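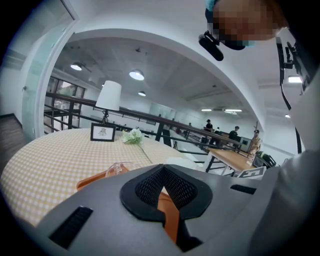
Visit to Okoth, Jirkville, August 2024

Okoth looks after function rooms and guest lounges for hotels. Corina Gruber and I went to its Jirkville site to see how the work is changing now that part of it is being handed to machines. Table resets come first. Staff clear and lay tables using a hand-held gripper in place of their fingers, and the recordings go to Prusano, the firm building the arm that will do the same job.

The round table with the checkered cloth is one of the practice stations. It carries a lamp, a small picture frame, an artificial flower and an orange tray. Faith Nyanda, who runs the shift, said the flower gives people the most trouble.

The site has 19 people on resets. Each is asked for 70 recordings a shift, and they had 585 usable ones for the tray task when we visited. Debashish Miah used to set rooms full time and now spends half his day checking clips. He likes the sitting down. He does not like the wrist strain from the gripper — a lighter one is due in September.

Pay was the main question over lunch. Recording hours are paid at the normal rate, and Joyce Nyaga thinks they should be paid as skilled work. Management told us no jobs will go before the arm has been tried at a second site. Staff have asked for that in writing and were still waiting.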